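Sistard 家务与门店杂活实测项目 招募参与者及兼职评判员

发布日期:5月10日
工作地点:Itport 园区二号楼一层
项目负责人:Shanti Tiwari
现场联系人:Waqas Niazi

一、我们在做什么

Sistard 是一个做服务类机器设备评测的小团队,不造机器,也不卖机器。今年的题目很简单:现在的机械臂和移动机器人,到底能不能干家里和店里的零活。这里说的零活包括收碗、叠毛巾、把包子饺子从笼屉里夹出来、给货架补货、把退回来的商品放回原位、擦桌子、装袋。

市面上演示视频很多,看完以后还是不知道一台机器在普通人手边用起来怎么样。厂家自己测,挑的是顺手的物件和顺手的摆法。我们想请平时真干这些活的人来看、来比、来打分。你在后厨干过三年,看一眼就知道那个夹法会不会把皮夹破,这种判断我们的工程师给不了。

项目由 Janjua 餐饮管理公司和 Avitmont 社区超市提供任务清单。两家列出来的活儿合并去重以后,剩下70项,其中厨房和餐桌类占了一多半,其余是货架、收银台和洗衣房的活。清单在面试时可以看,不对外发。

需要先讲明白:这个项目没有预设结论。有些任务机器可能做得不错,有些可能完全做不了,两种结果都会照原样写进报告。参与者不需要喜欢机器人,也不需要讨厌机器人。

二、招募两类人

甲类:参与者,共招600人次。每人来一次,半天。你先按自己的习惯把指定的几项活做一遍,我们记录用时和结果;然后看机器做同样的活,填一份评分表;最后有一段二十分钟的访谈。同一个人可以报名不同的任务组,按人次计算,但同一组任务只能参加一次。

乙类:兼职评判员,共招12人。每周到岗两个半天,合同期到9月底。评判员坐在操作台旁边,对每一次尝试给出判定:完成、部分完成、未完成,并写明理由。理由要写具体,“没夹好”不算理由,“夹到了,抬起来时滑了,掉在笼屉外面”才算。 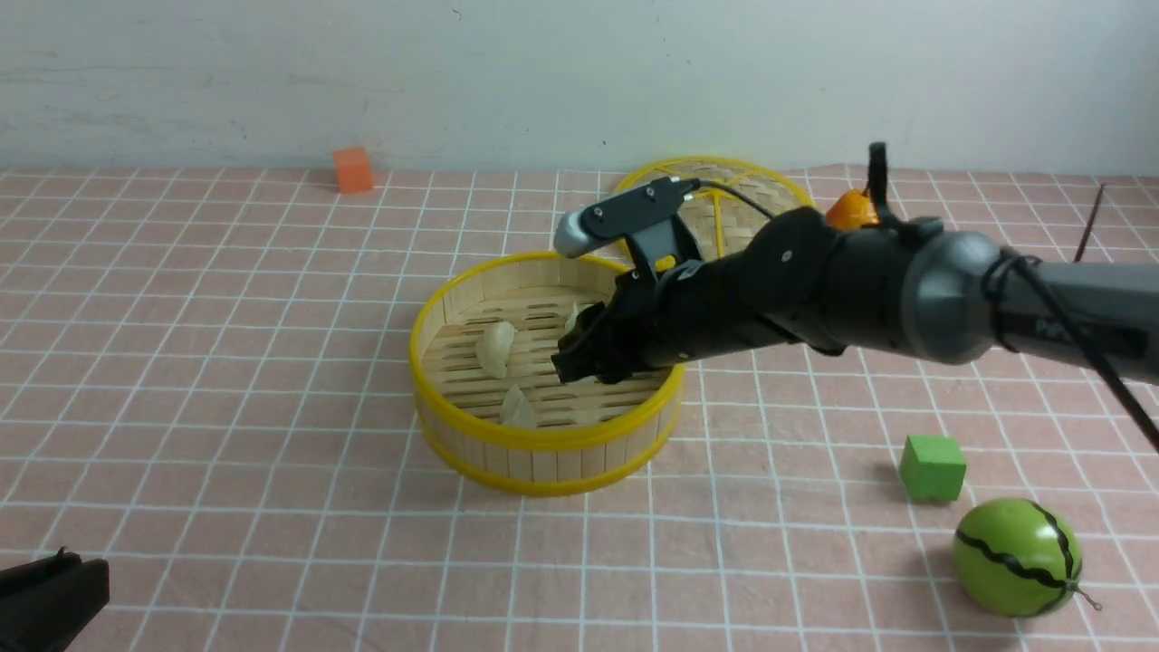
评判员的工作听起来轻松,坐久了其实挺累人。同一个动作可能要看几十遍,每一遍都得按同一把尺子判。前期试运行的时候,有两位同事对“夹起来但是变形了”算不算完成争了一个下午,后来把标准改成了分项打分:拿没拿到、放没放对、东西有没有损坏,各打各的。现在的评分手册就是这么来的,入职第一天会发,允许提意见,但是在新版本下发之前一律按旧版执行。

餐桌类任务是目前排期最满的一组,尤其缺做过早点、面点、蒸品的人。这组任务先用仿真食物和玩具果蔬练流程,熟悉打分办法之后再换实物。换成实物以后软硬、粘连、水汽都不一样,评判员需要分别记录,不要拿练习阶段的印象去套。

三、甲类参与者的要求

年满十八周岁,能用普通话交流。

符合下列任意一条即可:在餐馆、食堂、早点铺、面包房工作过半年以上;在超市、便利店、仓库做过理货或收银;在家政、保洁、洗衣、养老护理岗位工作过;长期在家承担主要家务,包括全职照顾家庭的人。

最后这一条请不要客气。有人来电话问“我就是在家做饭的,算不算”,算。我们的任务里有一大部分就是家里的活,家里做了二十年饭的人是我们很想请的人。

左撇子欢迎报名。手部有旧伤或活动不便的,也欢迎报名,请在报名时说明,我们会调整任务,不会让你做吃力的动作。

不接受以下情况:目前在机器人整机或零部件厂家任职;近一年内参加过同类评测并签有保密协议尚未到期。

四、乙类评判员的要求

上述甲类条件至少满足一条,另外还需要:

能连续坐着看九十分钟,中间有休息。
会用电脑或平板填表,打字不用快,写得清楚就行。
做事前后一致,不因为看着可怜或者看着来气就改分数。
到岗时间稳定,每周两个半天一旦定下,请假要提前一天说。

不需要懂编程,不需要学历证明。有质检、监考、体育裁判一类经历的,请写在报名表里,会优先安排面试。

五、报酬和安排

甲类参与者每半天场次报酬按报名确认短信中的金额发放,当天结束后转账,不拖到月底。迟到超过二十分钟按放弃处理,可以重新约。

乙类评判员签劳务合同,按小时计酬,具体标准面试时当面说清楚并写进合同。前6个半天为带教期,带教期报酬与正式期相同。带教期结束后做一次判定一致性测试:给你一批已经有结论的录像,看你的判定和标准答案差多少。没通过可以再测一次,两次都没通过的,不再续约,已经工作的时间照付。

园区食堂可以用餐,乙类人员有餐补。二号楼门口可停电动车,汽车车位要提前一天报车牌。

六、现场情况和安全

操作台与评判席之间有地面标线。机器通电期间,评判员和参与者都不要越过标线,也不要伸手去捡掉落的东西,由现场操作员断电后处理。衣服带子、长围巾、挂脖的工牌请收好。长头发请扎起来。

参与者自己做任务的时候,机器处于断电状态,两个环节不会同时进行。涉及刀具和热锅的任务只安排给有后厨经验的人,并且本人可以当场拒绝,拒绝不影响报酬。

做实物食品任务之前要洗手、戴手套。对面粉、海鲜、坚果过敏的请务必在报名时写明。任务用过的食品不供食用。

七、录像和个人信息

操作台上方和机器上都有摄像头。甲类参与者做任务时,摄像头对准手和台面,不对准脸。访谈只录音,不录像。录音转成文字以后,姓名和工作单位会去掉。

录像供本项目评测使用,任务提供方 Janjua 和 Avitmont 能看到汇总结果,看不到个人的用时和打分。有参与者担心,自己做得快慢会不会传到老板那里,不会。项目组和两家公司的协议里单列了这一条,面试时可以要求看原文。

参加以后想退出的,两周之内可以要求删除本人的录像和录音,发邮件或者打电话都行,不用说明原因,已发的报酬不收回。

八、常有人问的几件事

是不是来教机器人干活的?不是。甲类参与者的录像用来做对照,不用来训练机器。如果以后有训练类的项目,会另外发通知,另外签协议,另外付钱。

机器会不会抢我的饭碗?这个问题我们回答不了,也不打算替厂家回答。我们能做的是把现在能干什么、干不了什么、干一次要多久写清楚。报告完成后,每位参与者都可以领一份,纸质或电子版自选。

夫妻、同事能不能一起来?能约同一个半天,但是分开做任务、分开填表,填表的时候不要商量。

可以带孩子吗?操作区不能带。园区没有托管,请自行安排好。

九、报名方式

填写 Itport 园区服务台的纸质报名表,或者在园区网站“招募”栏目下载表格,填好后发给 Waqas Niazi,邮箱地址印在表格右上角。表格里“擅长的活”一栏请多写几句,写“家务”两个字我们没法给你分组。写“每天包饺子蒸馒头,也会熨衬衫”就很好用。

甲类随报随约,约满为止。乙类分两轮面试,第一轮是聊天,第二轮请你看一段录像现场打分,打完说说为什么这样打。两轮安排在同一天,来一趟就够。无论录用与否都会短信通知。

对任务内容有疑问的,可以在报名表背面写下来,Shanti Tiwari 会在面试时答复。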